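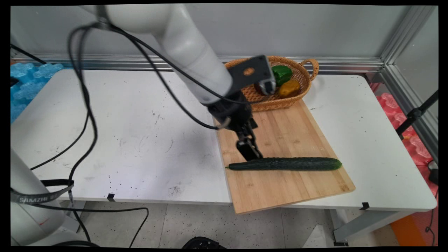 The Girneo arm at the cucumber station in the Lalbridge shared workshop. Photo: Ornesent

LALBRIDGE — Hi from the back corner of the workshop! We're Ornesent, a small club of people who build things after work, and today we're putting out the full plans for Girneo, our kitchen-prep robot setup. Everything is free to download: the parts list, the wiring notes, the code, and the drawings for the camera mount that sits just above the gripper.

I should say up front that we didn't build the arm itself. We bought it used and spent our time on everything around it (the mount, the table, the software, and a truly silly amount of cable routing, which I'm still not happy with). The whole project came to 818 dollars on top of the arm, and a good chunk of that was aluminum rail. If your shop already has rail lying around, you'll spend a lot less.

Girneo's job is simple to say and hard to do. It looks down through a little wrist camera, finds a vegetable, picks it up and puts it where you asked. We started with toy peppers in a basket, and they were easy. Then somebody wanted to try a long cucumber on a bamboo cutting board, and that kept us busy for most of the winter. It's long, it's bumpy, and if you grab it too far toward one end the other end swings down and knocks into everything. I love that cucumber and I'm also very tired of it.

In our last round of testing we ran 212 pickups and got 96 clean ones in a row before the first drop, our best streak so far. The drops that came after were nearly all grip position, so the new release has a setting for how close to the middle the fingers should close. Start with the default and nudge it from there.

A few notes if you want to build one. Clamp the table down before you do anything else. Ours crept a tiny bit every session and we blamed the code for weeks. The mount prints in one piece, but go slow on the part around the round opening, and check that the camera still sees both fingertips once it's bolted on. We wrote up the Engström method for lining up the camera with the arm (that's our name for it, after the street the shop is on), and it takes 49 minutes the first time and much less after that.

We're holding an open bench evening in January at the Lalbridge workshop, starting at 6:30 p.m. Come try the controls, bring your own vegetables, ask us anything about the wiring! Kids are welcome with a grown-up, and there's a taped line on the floor we ask everyone to stay behind while the arm is moving.

Plans and code are on the Girneo page of the Ornesent site. For press questions or larger photos, use the contact form there and put "Girneo" in the subject line.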